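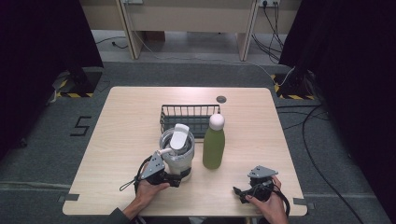 Handheld pair at a tabletop station, with a wire basket, a blender cup and a bottle.

Nandar Handheld Gripper, Pair

Sold as a set: left and right
Used with: Holroyd jaw set (fitted), Vorkdale wrist mount (optional)
Item no. 604

We've carried a few handheld grippers over the years and this is the pair we keep reaching for ourselves. You hold one in each hand, you do the job the way you'd do it anyway, and what gets recorded comes out in a form an arm with the same jaws can follow. The part that won us over is how quickly your hands stop thinking about it. Give it one afternoon and you're flipping lids and nudging baskets around like you've had these on the ends of your arms all your life!

What we tried it on

Kitchen and desk stuff, mostly. A clear blender cup with a flip-up lid, a slim matte bottle with a rounded cap, a black wire basket made of thin rods. It's a nice mix because each one asks for something different. The cup is wide and smooth and wants an even squeeze. The bottle is narrow, with that round cap on top, so you learn fast whether you're coming in straight. And the basket is all rods and gaps, which is where the long flat tips of the Holroyd jaws really shine, as one tip slides between the rods and the other closes on the outside of the rim.

Each item got 100 picks with the Nandar pair and 100 with the Ninero pair, same table, same person, shoes off (the carpet was nicer that way).

How it compares with the Ninero

The Ninero is a good gripper and we still sell it. It's lighter, the trigger is softer, and anyone with small hands should try it first. On the bottle we couldn't pick a winner. On the cup the Nandar was ahead, mainly on the carrying loop: its jaws close all the way to the tip, so you can pinch something thin and be confident it's held. The Ninero leaves a sliver of a gap right at the end unless you add the rubber sleeves, and the sleeves make it too fat for the basket.

For two-handed work it wasn't close. Holding the cup with one hand and working the lid with the other is lovely on the Nandar. The bodies are slim enough that you can bring them in side by side over a small target and they don't knock into each other. With the Ninero we were always turning one wrist out of the way.

Where the Ninero wins: long sessions. After a couple of hours the Nandar's extra weight shows up in your forearms. Take breaks.

The top plate

Each gripper has a gray triangular plate on top, set at an angle. Cameras, markers or trackers bolt straight on, and the hole pattern matches the Vorkdale wrist mount, so you can move a camera from your hand to the arm and keep the same view of the jaws. We swapped ours back and forth all through November and the fit never got sloppy. Tighten the screws by hand first, then a quarter turn with the key.

Cables

This is the one place we'd ask Nandar for a change. The cable leaves the body low and hangs in a loop. It's fine at chest height. When you work close to a tabletop the loop can brush the surface, and if there's a light bottle standing there you'll find out. A short strap around the forearm fixes it. Leave enough slack for your wrist to roll both ways. The right-hand cable can simply drop past the side of the table if your recorder sits on that side.

Setting up a station

You don't need much room. A small table with open floor around it does nicely, and a table with rounded corners is kinder to cables and hips. Mark the table's position with tape at the front corners so it goes back to the same spot after cleaning. If you run several stations, put a big number on the floor beside each one. We started numbering ours late and wish we'd done it on day one. Tripods and stands get hazard tape around them, because people wearing these things look at their hands and walk into everything else. Plain dark curtains at the sides are worth the small cost too; our cameras lost tracking much less often once they were up.

In the box

2 grippers, left and right, jaws fitted
2 top plates, gray
2 cables, black
1 spare set of jaw pads
1 hex key
Quick start card

Good to know

The jaws are replaceable and you can do it at the bench with the supplied key. Recalibrate afterward: squeeze fully, open fully, repeat 5 times, and wait for the click. Ninero jaws don't fit, although they look as if they should. The Vorkdale mount is listed separately under arm accessories.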